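**Brenton Refill Bottle, white**

It's a bottle. We could call it a hydration vessel and charge you double, but Wodia already has that market sewn up.

The Brenton is tall, white and matte, and it holds 18 ounces. The body narrows a little toward the bottom and finishes in a ribbed base, so wet hands have something to hold on to. The first version was smooth all the way down and spent a lot of time on our kitchen floor. We still have 13 of those, mostly dented, if anyone wants a doorstop.

It comes in one color. We tried a second, called Abera Sand – it looked like old teeth, and we dropped it in February. 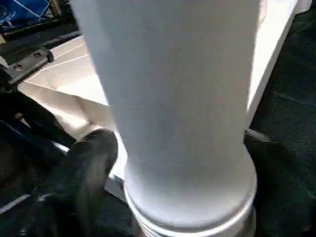 **Does it fit in a car cup holder?**

Most of them, though the shallow ones in older cars let it lean on corners. If yours is one of those, the Bira sleeve adds enough width to keep it upright.

**Care**

Wash it by hand with warm soapy water. The dishwasher won't ruin it right away, but after a few months the matte finish goes shiny in patches and people write to us about it. Run an old toothbrush around the grooves now and then. Coffee collects there, and so does whatever lives at the bottom of your bag.

**In the box**

- 1 bottle
- 2 spare seals
- A leaflet that says most of this again, in smaller type

Ships in around 10 days. Returns are fine if you haven't drunk from it, and we will take your word for that. Replacement seals are sold in pairs on the spare parts page.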